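Open day at the Pugh stationery works, Hallton

In April I went to the open day at the Pugh works in Hallton. The bus from Vuswood takes 2 hours, and I was at the gate before 9 in the morning.

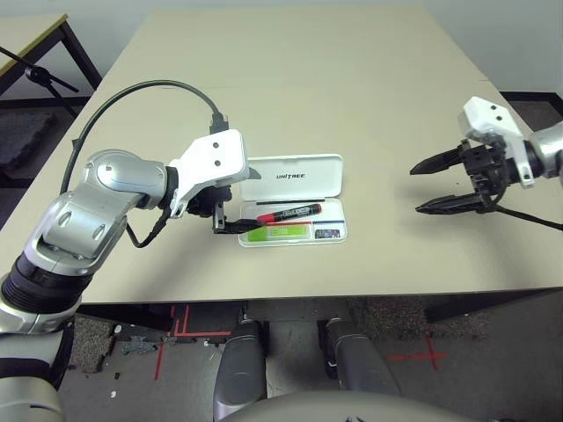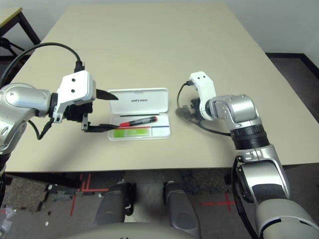

Open pencil cases on a beige table, each with a red and black marker in the tray.

The tour begins in the paper hall. Rolls come in by truck and are cut to sheets for school exercise books. The cutting machine is older than I am and very loud, so everybody gets ear plugs. Our guide told us that the works has 146 employees and makes 900 boxes of books on a normal day. I asked why the lines are printed in grey and she said the teachers prefer this colour.

After that we saw the bindery, my favourite part. It smells of warm glue. The spines are pressed for 4 minutes and then the books go on a slow belt to the trimming knife. We were allowed to take home a book with a crooked cover.

Lunch was soup and bread in the canteen. It was cheap, but the queue was long and there were not enough chairs. The ink room was closed to visitors, which I regret a little.

Before going home I walked to the shop at the Pandalari gate and bought a notebook with squared paper. The last bus leaves at 5:40 from the other side of the road, and the stop has no sign.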